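Juvico cherche deux personnes pour son atelier de petit outillage (Arcombe)

Juvico prépare et remet en ordre des trousses d'outils de précision pour les réparateurs. Pour la période qui commence en juin, nous cherchons deux personnes soigneuses, à temps partiel, de 8 h 30 à 12 h 30. Une expérience dans la réparation n'est pas demandée, mais il faut aimer les petites choses et les tables bien rangées.

Le travail se fait assis ou debout, selon votre préférence. Vous prenez une trousse, vous sortez les outils, vous les contrôlez et vous les remettez chacun à leur place.

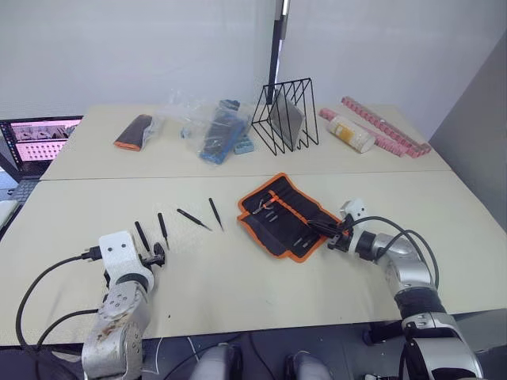 Tournevis et pinces brucelles à côté d'une trousse ouverte.

La série actuelle, nommée Gosling, comprend 236 trousses. Elles nous reviennent des ateliers de prêt dans un état très variable – parfois complètes, parfois avec un outil qui manque ou qui n'est pas le bon. Vous notez chaque différence sur la fiche et vous mettez la trousse de côté. Nous traitons aussi des sacoches plus épaisses, en toile noire bordée d'orange, avec des boucles cousues pour tenir les manches.
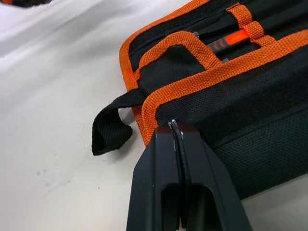
Ces modèles demandent un peu plus de patience, car il faut vérifier les coutures et passer la main dans tous les coins. La formation dure 16 heures, elle est payée comme le reste.

Le contrat est de deux mois, avec une prolongation possible sur la série Jornum. La rémunération est de 924 euros brut par mois. Le bus s'arrête devant la porte. 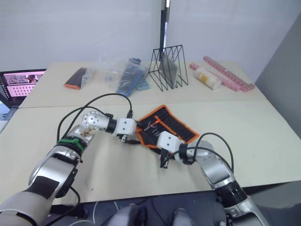 Pour le rangement, nous suivons toujours la même méthode, et nous vous l'apprendrons le premier matin. La trousse est ouverte bien à plat, pour voir toutes les rangées de poches élastiques, et les outils fins sont glissés un par un. Le classeur en fil métallique noir reste au fond, contre le mur, avec les sachets transparents. Merci d'envoyer une courte lettre et vos disponibilités à Juvico, atelier d'Arcombe – un CV n'est pas obligatoire.

Commentaires (3)

marlou_b
Bonjour, est-ce que c'est possible de commencer seulement en juillet ?

Juvico Atelier
Bonjour, oui pour une des deux places. Précisez-le dans votre lettre, s'il vous plaît.

tibo44
Dommage que ce soit seulement le matin. Je partage quand même.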